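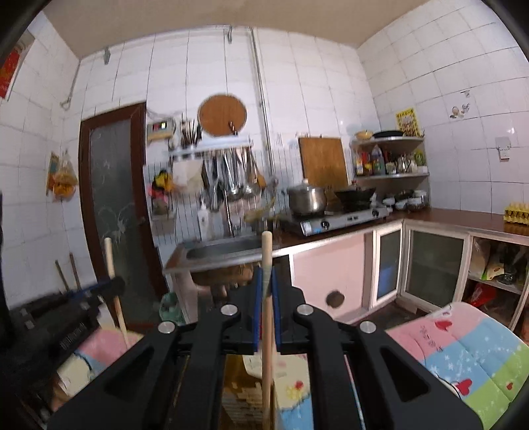
I've worked at Luline for 12 years, first as a cleaner, then as a team lead, and since December as something called a "task capture coordinator," a title my mother has asked me to explain three times now. We clean and tidy apartments, mostly for older folks and for families who are flat out busy. Homes like that are full of stuff you have to work around: chopsticks and utensils in a cup on the shelf, ladles hanging off a rail, a wok on one burner and a lidded pot on the other, the mop or broom or whatever has a long wooden handle. I used to do all of it with my own two hands. These days a good part of my shift goes through a gripper, and I have opinions about it!

So, the way it got to us. The company signed on with an outfit called Dravatis, who want to build machines that can help with housework, and they needed people who already know how to do housework. (Smart, I'll give them that.) The announcement came in an email with the subject line "Exciting changes," and you can imagine how that went over in the break room. Noeline Costigan printed it out and taped it to the fridge with the word "exciting" circled. She has been cleaning for 19 years and has heard about exciting changes before. There was one with tablets. There was one with backpacks.

The first couple of weeks were rough. Picking up a pole with your hand is nothing, you don't think about it. Doing it with two fingers that open and close when you squeeze is a whole other thing, and I felt like a toddler. My forearm ached in a spot I didn't know I had. You also have to slow down, which goes against everything we've been trained for. I spent years getting fast! Now a guy on a video call was telling me very politely to go slower and please start over.

That guy is Boonsong Rattanakul, and to be fair to him, he came out in person after Noeline sent him what I'll call a spirited message. He spent two days going around with us, and by the first lunch his wrist hurt too. After that we got a ten minute break in every hour and a better strap. I wish he'd come out before we started, but okay, he came.

What's changed for the people on my team is kind of a mixed bag. Knees and backs are happier, because you do one small job over and over and you're not scrubbing a whole bathroom floor before nine. Pay went up by a dollar an hour on capture shifts. But the shifts are lonelier. We used to go out in pairs and talk the entire time, and now you're supposed to keep your mind on the task, so the gossip has to wait for the van. Two of the newer girls asked to go back to regular cleaning and I signed off on it the same day. I get it.

And then there's the big question, the one my sister brings up at every single dinner — am I teaching a machine to take my job? I don't know. Management says the robots will do the lifting and reaching and we'll do the rest, and I'd like that in writing, with a number of years next to it. Noeline says she'll believe in a cleaning robot when it can get past a client who wants to chat and also find the good sponge. I've watched some of the early tests on Boonsong's laptop. The arm took four tries to stand a broom up against a wall, and we all cheered when it got there, even Noeline, though she'll deny it.

What I did ask for, and got, is a monthly sit-down where the cleaners tell the Dravatis people which jobs we'd happily hand over. We filled 20 sticky notes at the first one. Top of the pile by a mile was the gunk behind stoves, followed by anything that involves a stepladder. Cooking smells in curtains got a vote too, and I'm not sure what a robot is meant to do about that.

The next sit-down is coming up and I'm bringing the snacks. If you clean for a living and your company is doing something like this, tell me in the comments how they handled the pay part, I'm collecting stories before I go in there.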